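Rollau Parcel Returns: data card
Version 4, August 2019
Maintained by Devendra Tyagi. Checked by Renu Garg.

What this is

A table of returned online orders, one row per parcel, collected from small shops that sell clothes and household goods by post. Each row has a shop code, the date sent, the date the return was booked, a reason code and a free text note from the customer where there was one. There are 300 rows in the main file.

Why we made it

Shops like to say that most returns come down to the wrong size. We wanted to see whether their own records back that up. They do so only weakly, and we would ask anyone quoting this table to read the section on reason codes first.

Where the rows come from

Dromance and Jetau sent full exports. Crăciun sent 44 rows picked by hand, and could not tell us how they were picked. We kept them in a separate file, crăciun_extra.csv, and they are not part of the 300. Please don't merge the two and call it a sample.
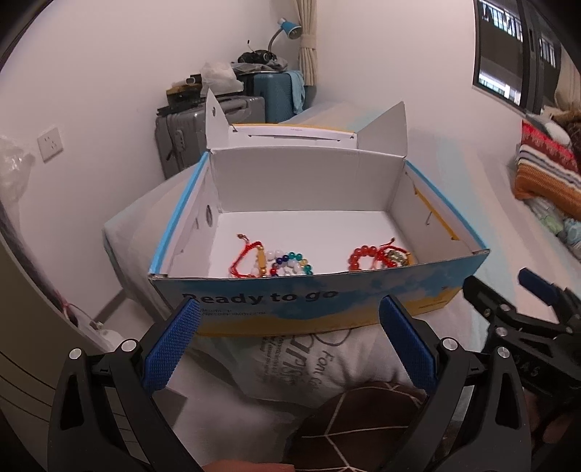
Printed cardboard box, lid folded back.

Reason codes

The reason is chosen by the customer from a drop-down list. "Wrong size" is the first entry on that list at both shops. We suspect a good share of people pick the first thing they see and get on with their day. Renu read the notes for 100 rows marked "wrong size" and found plenty that complained about colour, late delivery or a change of mind. We have left the codes as they came. The column reason_checked holds her reading and is blank for everything else.

Known problems

Dates from Jetau before January are booking dates copied into both columns, so the gap is always zero. Don't average them.
Refund amounts were removed at the shops' request. We argued against this and lost.
Packaging type is missing for most rows. Where it is filled in, it was typed by whoever was at the desk, and "box", "Box" and "carton" may or may not mean the same thing.

Use

Fine for teaching and for trying out cleaning scripts. We would not set a returns policy by it, whatever the shops' newsletters may claim. Corrections go to Devendra, with the row number please.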